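I oiled my mother's cutting board again in May, the 25th time by my count. It still does its job. The plastic one I bought in Satlow lasted two winters and went in the trash.

Stores sell kitchen things as if we should replace them every few years. I don't see why. A good board costs $67 – less than three cheap ones at Merton prices – and it can be sanded when it gets scarred. Buy one and keep it.

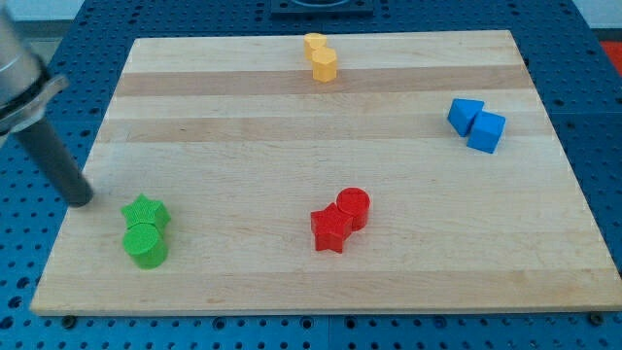 A maple board with a darker stripe.

My sister disagrees and owns four plastic ones.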